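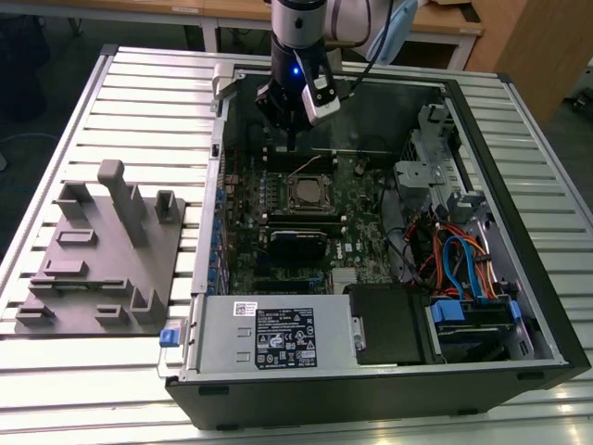

Desktop tower with the side panel off, motherboard facing up.

Handout 6: Depreciation of Equipment
Introductory Bookkeeping, Werndale Evening College
February 26, 2018

Read this before you start the Brakum worksheet. You will need a calculator and the blank schedule from Handout 5.

1. What depreciation is

When a business buys something it will use for several years, the full cost is not charged against the first year. The cost is spread over the years the item is in use. Each year's share is the depreciation expense.

Supplies such as paper and toner are charged when bought. Desks, vans and computers are normally treated as equipment if the price is above the limit the business has set.

2. Terms

Cost: the purchase price plus delivery and setup. Sales tax is included if the business paid it.
Salvage value: what the business expects to get for the item at the end. Often zero for office computers.
Useful life: the number of years the business expects to use it. This is an estimate and can be changed later if there is a good reason.
Book value: cost minus all depreciation recorded so far.

3. Straight-line method

(Cost − salvage value) ÷ useful life = depreciation per year

Farquharson Printing buys a desktop computer for $1,245, delivery and setup included. Useful life is five years and salvage value is zero.

1,245 ÷ 5 = $249 per year

Book value at the end of year one is $996, at the end of year two $747, and so on down to zero.

The yearly entry:
Debit Depreciation Expense 249
Credit Accumulated Depreciation 249

Do not credit the Equipment account itself. It stays at cost until the item is sold or scrapped — this is the most common mistake on the quiz.

4. Part years

If Farquharson bought the computer at the start of August, the first calendar year gets five months: 249 × 5/12 = $103.75. The remaining seven months fall at the end of the schedule.

5. Repairs and upgrades

A repair that keeps the item working as before is an expense. A part that extends the useful life or clearly improves the item is added to its cost.

Practice: do problems 8 and 28 in the Plunmont workbook. Show the schedule for every year.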